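Drorkell Creek Footpath Restoration
Progress report to the Haseck Fund, covering the period to the end of January

Summary

The path is open from the Messina Street end as far as the second footbridge. It is open beyond that too, in the sense that people have moved our barrier and are walking on it, but we would ask the Fund to regard that part as closed.

Work completed

The drainage on the lower section is in. Our application described this as "minor ditching," a phrase written in August, when the creek was a damp line with a shopping cart in it. By November it had opinions. We ended up laying 6 culvert pipes where the plan showed 2, and the lower section has stayed passable through every rain since. The extra pipe came out of the signage budget, so visitors will for now have to work out for themselves that they are beside a creek.

Surfacing followed in December. We used crushed stone from the Caka quarry, which delivered on the agreed morning and to the agreed gate, and we mention it because no other supplier managed both. Some 30 tons went down. The first load was a shade of orange that drew letters, but it is fading nicely under mud.

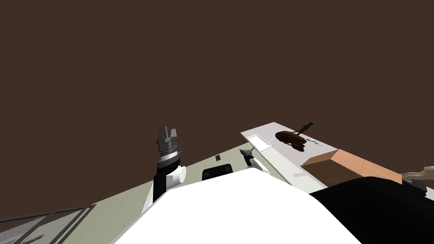
The second footbridge took longer than planned. The old deck came up easily, having very little left to hold it down, and underneath we found that one of the stone footings had shifted toward the water. The county engineer looked at it for a long time and then used the word "interesting," and we lost 11 working days to the repair. The new deck has a non-slip strip down the middle. Dogs dislike it and walk along the sides.

Still to do

The upper section, from the bridge to the Drorkell parking lot, has been cleared but not surfaced. Clearing it was cheaper than we budgeted, as the brambles turned out to be holding up a fence and both came away together. The fence belongs to the neighboring farm. Talks about a replacement are friendly and slow.

Planting is set for March. We have dropped the willows from the list after advice that they would be in the culverts within a few years, and ordered alder and dogwood.

Money

Spending is within the total award, though the lines inside it have moved about. Drainage is over, signage is close to nothing, and clearing is under. A revised table is attached, and we request approval to move what remains of the clearing line to the fence.

We also ask to push the completion date from April to the end of May. The upper section can't be surfaced until the ground will carry a loaded truck, and at present it struggles with a wheelbarrow.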